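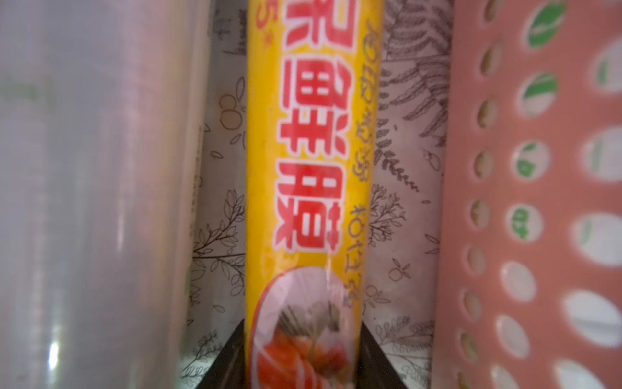 Jarico wrist camera kit – worth it for a small packing shop?

Posted October 16, 2024

benchside_ruth
We have two arms picking household goods into order totes: wrap, tubs, baskets, that sort of thing. I'm looking at the Jarico wrist camera kit to replace the overhead camera. The quote came in at $2,000 per arm with the mount, cable and a year of software. Has anyone run one for longer than a demo? My main worry is clear and frosted plastic, because the overhead unit loses it all the time.
Ruth Furnival

tote_runner
Had one since May. Mount is solid, cable is too short. You will want the longer cable and it is not in the base kit. Calibration takes me 12 minutes if the target is flat and clean.

On frosted plastic it is fair. Milky stuff is easier than fully clear. If there's a bright streak of glare down the side it sometimes splits one cylinder into two objects. A diffuser on the light fixed most of that for us.

dwainwright
I'd say worse than fair. We sent ours back. It finds printed packaging with no trouble, a yellow cling film tube with big red characters on it is about the easiest pick there is. Put a plain translucent cylinder right next to it and the grasp planner goes for the tube every time and treats the other thing as background. That's a problem when the order calls for the cylinder.
Darren Wainwright

tote_runner
Which firmware was that? Ours did the same until the spring update. There's a setting for minimum contrast and the default is too high.

dwainwright
Whatever it shipped with. Support told me to update and then the update wouldn't load over the network – had to be done with a USB stick. I'd lost two shifts by then. For that price I expect it to work out of the box.

k_lindqvist
Have you looked at the Rukier unit? Heavier, and it eats into your payload, but it has its own light. We run it on a Lambert arm and the mounting holes line up without an adapter.

benchside_ruth
Payload is tight for us. The gripper already takes a good part of it. How close can the Jarico get before it goes blurry? Half our shelves are packed tall, so the wrist ends up right against things.

tote_runner
Closest I trust is 80 mm. Inside that, the near stuff goes soft and whatever sits a bit further back stays sharp. Fine for reading a label on the item in the middle, not fine for the basket wall next to it. Perforated baskets are a separate headache. It picks up print through the holes and tries to match it as a product.

k_lindqvist
Same here with perforated baskets. We mask the basket area in software.

dwainwright
Masking works until somebody moves the basket.

k_lindqvist
We bolted ours down.

also_skullon
Patterned backing paper gives us trouble too. We had a leafy line-drawn print behind our goods and the edge detection hated it. Plain gray mat, false picks down to around 5 a day. Running Skullon software though, so yours may behave differently.

benchside_ruth
Thanks all. I've asked Jarico for a two-week loan on one arm, with the long cable and the current firmware already loaded. Darren, did they charge you for the return?

dwainwright
Restocking fee, yes. Get the loan terms in writing.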